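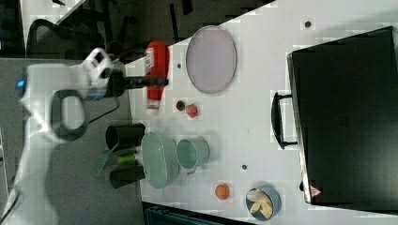
Hamisi Khaemba wrote to ask whether a machine can be expected to clear a kitchen table before the end of next year, and whether it is worth waiting for one. Questions of this kind reach the Rikmont office often, and the answers below are meant to serve most readers.

Can a robot clear a table today?
In part. A single arm can pick up many common items when they are within reach and not pressed together. A full table, cleared at the pace of a person, remains beyond the systems we have reviewed.

Which items cause the most difficulty?
Soft, clear and thin items. Flat plates are hard to lift from a smooth surface, and a bottle lying on its side may roll when touched. Bowls with food in them must be kept level throughout the move. 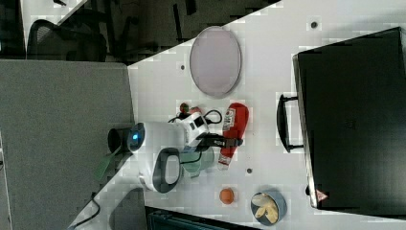
Arm at work among table items, including a ketchup bottle and a bowl of chips.

How does Rikmont judge whether a chore can be done?
A chore is repeated 300 times under the Brolulum procedure, with the items placed differently each time. A person may step in no more than 6 times. Of the 13 household chores reviewed since March, 2 met this standard. Both were simple sorting tasks.

Is shop-floor work further along?
Yes, where the parts are alike and arrive in the same position. At the Jurumthorpe site, packing of boxed goods runs with little help. Mixed returns are still sorted by hand.

Why is cooking treated separately?
Cooking joins many small chores, and an error in one affects the next. Putting a pan away is a single movement with a clear end.
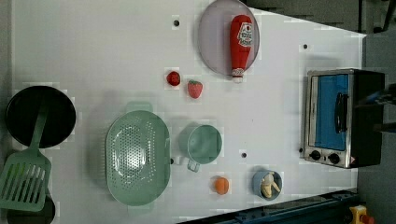 Preparing a meal also calls for judgment about heat, time and cleanliness, and the present procedure does not measure these. Applicants should not present a result in table clearing as evidence of ability in cooking.

May a household take part in a trial?
Not at present. Trials are held only at sites approved under the Urbańczyk agreement. Written requests are kept on file and answered in the order received.

Last revised: Friday, November 15, 2019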